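ok thread on moving to a new town for work with 2 weeks notice, while its fresh

1/ rent first, look later. I took a room in Flosau off three blurry pics and it was fine. Small. Fine. You can always move again in March

2/ sell the couch. mine cost 400 to ship and I got it for 50. do the math before you call the truck, not after like me

3/ change your address everywhere the SAME night. bank, phone, dentist, all of it. my old landlord is still getting my mail, sorry Kamol

4/ find your grocery store and your pharmacy on day one. everything else can wait. I ate crackers for dinner becuase the kitchen box was at the bottom of the pile

5/ label boxes on the side. the SIDE. tops are useless once they're stacked

6/ walk to work once before you start. no phone, no headphones. got lost twice, found a good bakery, got there at 7:40 and just stood around looking at the ground 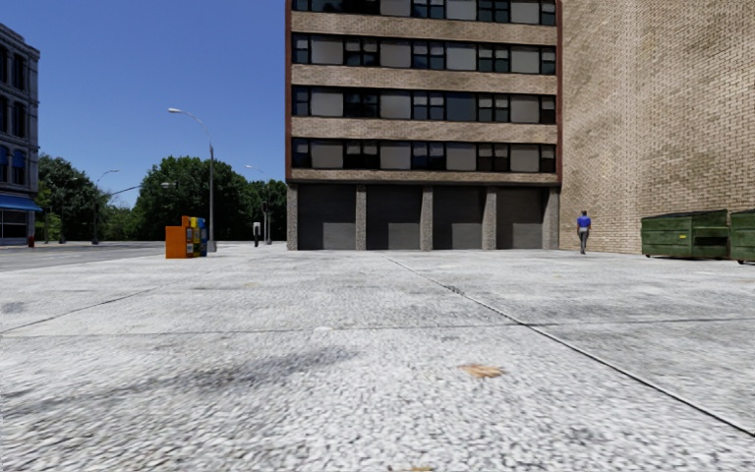

couple of leaves, a lot of concrete

7/ say yes to the first invite even if your tired. mine was a quiz night, we came dead last, I now know four people

8/ budget for dumb stuff. shower curtain, light bulbs, trash can. I was at 148 before I'd bought one thing I wanted

ok thats it, boxes are waiting. ask me stuff, will answer after dinner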